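Deirdre Costello on Cutting the Second Season of Heltmont
By Eimear Scanlon
January 3, 2025 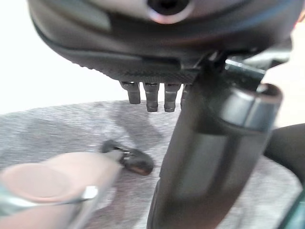

Deirdre Costello has edited reality television for most of her working life, and she talks about it in terms of hours and track counts. The second season of Heltmont, the dating series set in a former hotel in Colstead, gave her more of both than she had planned for.

"We took in 1,564 hours of footage," she said. "The first season was a little over half that. The post schedule stayed the same length."

The increase came from a change in the format. In season one, couples were filmed together and interviewed apart. In season two, every cast member was followed separately during the day, and conversations were recorded from both sides. Costello's team of nine had to sync the two sides before anyone could judge whether a conversation was worth using.

"Audio is the reference," she said. "If the sound lines up, the picture follows. Where two people took their mics off, we had to match it by eye, and that is slow."

Viewers have complained about the fourth episode, in which Clodagh Dolan appears to end things with Fiachra Geraghty during dinner. Dolan has since said that the talk lasted much longer than it did on screen. Costello does not dispute it.

"It ran for some 80 minutes. It airs at under five. I kept her reasons in the order she gave them. I took out the repeats and a long stretch about travel plans."

She said no line in the episode was moved from another conversation. The show's rules, written by executive producer Aisling Ó Dubhghaill, bar the practice, and each episode goes out with a log of every cut inside a spoken sentence. The log for episode four has 245 entries.

"Most of those are breaths and false starts," Costello said. "A few are there for time. I can tell you which ones."

Geraghty's reaction shot drew questions as well. Costello said it came from the same dinner, a short time after the line it follows.

"I would defend that one. He looked the same at both points. The earlier angle had a waiter crossing it."

Work on the reunion special is under way at Sheehan, the post house that handles the series. It will run as a single episode, with less music than the regular season. Costello has asked for a longer first cut and expects to lose part of the opening segment.

Her next job is Dokville, a cooking competition that starts filming later in January. She will join once the first two episodes have been shot.

"Food is easier to cut," she said. "The clock is on the wall, so you always know what order things happened in."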